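Zostlow Monitor – User Guide
Section 4. Setting up a country file

Read section 3 first if you haven't got a login yet. Everything below assumes you're in and can see the left menu.

A country file holds all the incidents, statements and casualty reports for one country. One file per country. Border disputes get their own file, see 4.3.

4.1 Create the file

1. Left menu, Files, New.
2. Pick the country from the list. Don't type it in the box, typed names don't link to the map.
3. Set the start date. Coup, disputed election, first day of emergency rule, whatever the desk agreed on. It can be moved back later but not forward.
4. Choose a template. Fadis is the short one (11 fields), Baluyot is the long one with 34. If the file is going to feed the weekly brief, use Baluyot.
5. Save. Wait for the green bar before you click away.

Note: switching template after the first entry wipes any field the new template doesn't have. No warning box yet. Asked for, not built.

4.2 Add sources

Each file needs at least 2 sources before it will accept entries.

1. Open the file, Sources tab, Add.
2. Name, language, type. Types are Government, Opposition, Press, Rights group, Own staff.
3. For Government sources fill in which body. "Ministry" is not enough, there may be several and they don't always agree.
4. If the source has changed hands (state TV after a takeover, a ministry with two rival ministers) close the old source and open a new one. Do not rename. Renaming changes every past entry as well.
5. Tick Contested if somebody else claims the same office.

Caution: never put a private contact's real name in the source field. It shows on exports. Use the code from your desk list.
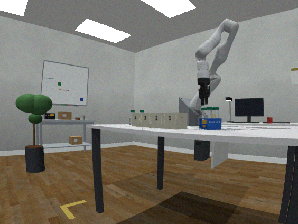 Fig. 4-1. Gripper above the SAMPLES box.

4.3 Border and two-country files

Same steps as 4.1 but pick Joint at step 2, then both countries. Order doesn't matter, the system sorts them alphabetically.

– Place names: enter both versions. The first one shows on the map so check with your editor which goes first.
– Troop movements need a direction and a reporting side. Leave one blank and the entry sits in Drafts for ever.
– Talks and ceasefires go under Statements, not Incidents. A breach of a ceasefire is an Incident.
– Regional bloc statements: attach to the joint file only. If you attach to the country files too it gets counted three times.

4.4 Entering casualty figures

1. Incident, Figures, Add figure.
2. One line per source. Never average them.
3. Type the number as published. If the source says "more than 151" enter 151 and set Qualifier to More than.
4. Date is the date of the claim. Date of the event goes up top.
5. Detained, wounded and killed are seperate lines.

Running totals: tick Cumulative. If you forget, the chart adds them up and the curve goes through the roof. Most of the bad charts we get sent back are this.

To correct a figure use Revise. Delete needs an editor password and leaves a gap in the log.

4.5 Access and sign-off

New files are private to your desk. To share: Settings, Access, add the desk, choose Read or Edit. Stelcombe office accounts get Read by default and you can't take it off.

Before the first export the file has to be signed off. Send the file link (link, not a screenshot) to Ljubica Radulović with the template name and start date. Exports stay grayed out untill then.

Known problem: files made before the September update show the old source types. Open Sources, click Refresh types, save. Might need doing twice.

Section last changed April 13, 2025. Map layers are in section 5.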